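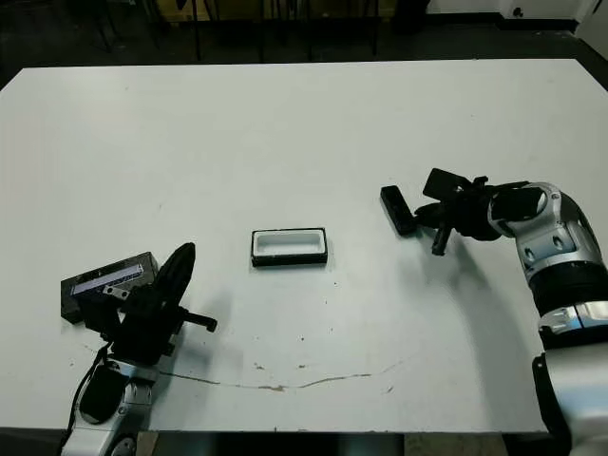 The two-arm station at the Hestmont laboratory, with an open container between the grippers and a dark box and a smaller block on the table.

Demonstration Program Passes 1,218 Recorded Examples

The Hestmont Automation Group has now accepted 1,218 recorded examples into the Marchal collection, the set of demonstrations from which the group's two-arm handling system is being trained. The first target, set when the program was approved, was 500 accepted examples. Recording will continue through November.

Each example consists of a single attempt at a short handling task. An operator guides both arms through the task from beginning to end, and the station stores the positions of the joints, the opening of the grippers and the view from the cameras. The learning system is later given these records and trained to produce the movements without an operator. Benvinda Seixas, who directs the program, has asked that the tasks remain simple at this stage and that effort be spent on variety in how they are carried out.

The present series concerns small rectangular parts and an open container. The operator picks up a part, turns it if necessary, and places it in the container. Some tasks call for one arm only. Others require the part to be passed from one gripper to the other before it is set down. The collection covers 13 tasks in all, of which 11 are complete. The remaining two involve the pass between grippers and have taken longer than planned.

Starting positions are changed between attempts. A printed sheet tells the operator where the container should stand and at what angle each part should lie, and the sheets are drawn up so that no arrangement is repeated within a session. During the early weeks, operators tended to place parts square to the table edge out of habit, and the first trained version of the system performed poorly when a part was turned. Almost all of the examples from that period have been kept, but they are now given less weight in training.

Review of the recordings is carried out by Thulani Mabuza and two assistants. A recording is rejected if the cameras and the joint data do not agree in time, if the operator's hand enters the view, or if the task was abandoned. Recordings in which a part slips and is picked up again are accepted and marked as recoveries. Mr. Mabuza reports that these have proved useful in training, and operators are reminded that they should not stop a recording when a grasp fails, provided that the part remains within reach.

The table surface will not be replaced or repainted during the current series. Several staff members have raised the question of marks and stains. The view of the group is that ordinary wear should be present in the examples, and that a change of surface partway through would divide the collection in two. Loose debris should still be removed before a session begins.

A second station is being prepared at the Pivcombe site. It will use the same task sheets and the same review rules, and its recordings will be stored separately until the two sets have been compared. Operators who wish to work at Pivcombe must first complete the introductory session at Hestmont. Places may be requested through the program office.

Staff are also asked to note the following changes to station practice. The recording software, Grella, now requires a task number before a session can be opened. Sessions left open overnight will be closed automatically and sent for review as incomplete. The station is not available on Sunday, when the stored recordings are copied to the archive.

Questions about the collection should be addressed to Ms. Seixas. Questions about a rejected recording should be sent to Mr. Mabuza with the session number and the task number.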